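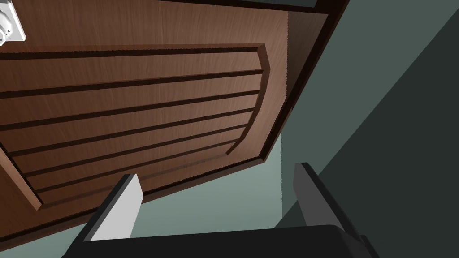 Figura 6 - Vista simulada da câmera do punho. Porta com painel ranhurado, dedos da garra abertos, sem contato.

Última atualização: 2022-12-30
3 comentários - Compartilhar
Pesquisar neste manual... Buscar

6. Ajuste da câmera de punho e da garra na célula virtual Famovby

Esta seção trata do alinhamento da câmera de punho e da verificação da abertura da garra no modelo simulado da célula Famovby. O procedimento deve ser concluído antes de qualquer rotina de abertura de portas. Aplica-se ao cenário de cozinha fornecido pela Sumano e às variantes de armário Ofori carregadas na mesma biblioteca.

O ajuste é repetido sempre que houver troca do modelo de garra, alteração da pose inicial do braço ou atualização do pacote de texturas.

6.1 Requisitos

- Projeto da célula aberto em modo de edição, com a física em pausa.
- Perfil de garra de dois dedos carregado.
- Permissão de escrita na pasta de calibração.
- Registro de manutenção da célula aberto na página corrente.

CUIDADO: não execute rotinas gravadas enquanto o perfil de garra estiver em edição. O controlador mantém em memória os limites antigos até o próximo reinício.

6.2 Alinhamento da câmera

1. Carregue a pose de serviço 275. O braço se posiciona abaixo da porta do armário, com a câmera voltada para cima.

2. Abra o painel Câmeras e selecione a vista do punho. Confirme que os dois dedos entram na imagem pela borda inferior, com o corpo escuro da garra entre eles.

3. Compare a vista com a Figura 6. A porta deve ocupar a maior parte da área superior e esquerda, com as bordas em diagonal. Uma porta paralela às bordas da imagem indica rotação incorreta do suporte da câmera.

4. Corrija a rotação no campo Giro do suporte, em passos de um grau. Não corrija pelo eixo do punho: a pose de serviço deixa de ser válida.

5. Verifique as ranhuras do painel. As cinco linhas horizontais devem aparecer separadas entre si. Se duas linhas se fundirem, aumente a resolução de renderização e repita a partir do passo 2.

6. Grave o ajuste. O arquivo anterior é substituído sem aviso - faça uma cópia antes, se necessário.

NOTA: as paredes do cenário usam sombreamento liso, sem textura. Não as utilize como referência de foco. Use o veio da madeira da porta.

6.3 Verificação da garra

1. Com o braço na mesma pose, envie o comando de abertura total.

2. Confirme na vista do punho que a parede clara é visível no espaço entre os dedos e que nenhum dedo toca a porta.

3. Abra o painel Contatos. A lista deve estar vazia. Um contato registrado sem toque aparente indica malha de colisão maior que a malha visual; recarregue a malha de colisão do dedo correspondente.

4. Envie o comando de fechamento e, em seguida, novo comando de abertura. Os dedos devem retornar à mesma posição.

5. Leia o valor de abertura no painel Juntas e anote-o no registro de manutenção.

CUIDADO: o dedo esquerdo fica próximo da borda inferior da porta na vista da câmera. A proximidade na imagem não corresponde à distância real no modelo. Consulte o valor no painel Distâncias antes de mover o braço para cima.

6.4 Falhas comuns

Código 59 - Perfil de garra incompatível com a pose. Recarregue o perfil e reinicie o controlador virtual.

Código 959 - Vista do punho sem imagem. Verifique se a câmera está vinculada ao punho e não à base. Em projetos importados do editor Pivonetti, o vínculo é perdido na conversão e precisa ser refeito manualmente.

Dedos com aparência uniforme - As faces superiores e laterais devem apresentar tons diferentes. Se a diferença desaparecer, a luz principal do cenário está desativada.

Porta sem veio visível - Pacote de texturas ausente ou em versão reduzida. Reinstale o pacote e repita a seção 6.2.

6.5 Manutenção periódica

Repita a seção 6.3 a cada atualização do controlador. A seção 6.2 é repetida na revisão anual, prevista para março, mesmo sem alterações no projeto. Arquivos de calibração de revisões anteriores são mantidos na subpasta de histórico e não devem ser renomeados.

Procedimento elaborado por Fereshteh Shojaei. Revisão técnica: Ohemaa Alhassan.

Seção seguinte: 7. Gravação de rotinas de abertura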